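A Visit to the Ekumness Demonstration Room in Kerslake

Our group of 12 took the early train to Kerslake in February to see how Ekumness collects the examples it uses to train its robot arms. Most of us work in packing and small parts, and the question we brought along was how much recording it takes before a machine can pick up a bag without crushing or dropping it.

The company has the third floor of a former bank building, a ten-minute walk from the station. Sign-in was quick. We were asked to leave our coats and bags in lockers by the elevator, and there was coffee, which was needed. A short talk at 9:30 covered the history of the firm. It began as a maker of sorting trays in Erneck and moved into handling software later on. The tray business still pays for part of the rest.

The talk also explained the name Pulik, which is what they call the collection project we had come to see. The idea is simple enough. A person does a task by hand, holding a gripper of the same shape the robot will have. The gripper carries a camera and records where it is and how far the fingers are open. Do this enough times, with enough different objects, and the learning system has something to copy. No robot needs to be present while the recording is done, so it can be done at any table.

The current task is flat packets. Our hosts picked it since nearly every customer has asked for it. Packets are thin, they slide, they fold when pinched in the wrong place, and the shiny ones look different from every angle. 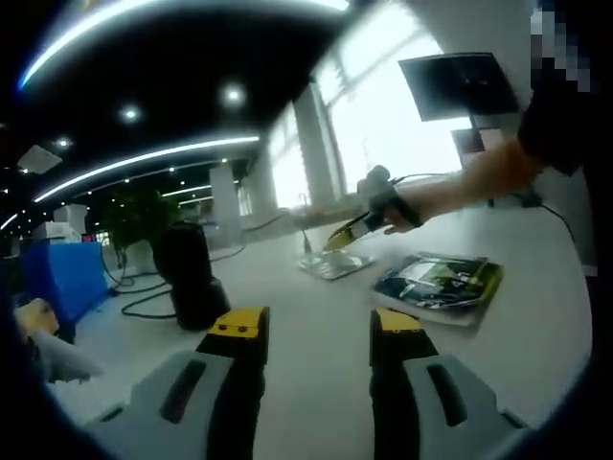 A gripper held over the white table, with a small clear packet and a larger printed one beside it.

Each recording is one attempt at one task, and they call it a take. The day before our visit they had saved 399 takes, and 366 of those were kept after checking. The others were thrown out for dull reasons: a hand passing in front of the camera at the wrong moment, a take stopped too early, a position track that jumped. I asked whether a failed pick is also thrown out. It is not. If the packet slips and the operator goes back and gets it, the take stays in, and they said those are some of the more useful ones. A take where the operator gives up is marked and stored separately.

The work is done in sessions of 40 minutes with a break between. Operators get a card with a start layout and a goal, for example moving the small packet next to the large one, and are told to go at a normal pace. New people tend to go too slowly and too carefully. The result is a robot that hovers, as one of the operators put it. Layouts are changed after every few takes so the system does not learn one spot on the table.

A fair amount of our time went to questions about light. The room has big windows down one side and LED strips across a black ceiling, and several of us thought this would be a problem. The answer was that customers have windows too. They record at different times of day with the blinds left alone, and they had tried a closed booth at first but found the results did not carry over well to other rooms. I would have liked to see figures on that and did not get any.

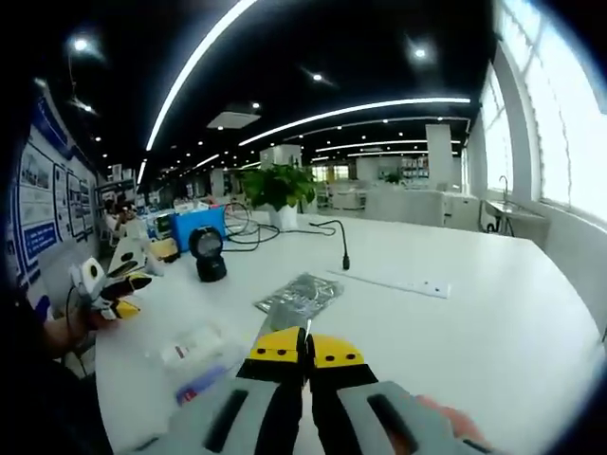 Two hand-held grippers at the long table, with a silver anti-static bag ahead of them.

Some tasks need both hands, with one gripper in each. Two-handed takes are slower to record and slower to check. The two recordings have to line up in time, and a small drift between them is enough to spoil a take. Pulik has 107 different objects on its list so far, mainly bags, pouches and small bottles, and only part of the list has been done with two grippers.

Visitors were allowed to try. I did six takes. The grippers are lighter than I expected, but my wrist was tired by the end, and picking up a flat packet is harder than it looks when you cannot feel it. The trick I was shown is to push the packet a little with one finger until the edge lifts, then close. Two of my six would have been kept. A colleague from our returns desk got five out of six and was asked, half seriously, if she wanted a job.

After lunch (sandwiches, brought in) there was a session on checking. Every take is watched once at double speed by a person who did not record it. Software flags the obvious faults first. Checking is still the slow part – one hour of recording needs close to half an hour at the screen. They are working on this and did not claim to have solved it.

We did not see a finished system running. The robot arms are at the Erneck site, and a visit there has to be booked separately. I have asked for a place in the spring. Anyone who wants to join should let me know before the end of the month, as groups there are limited to eight and safety shoes are required.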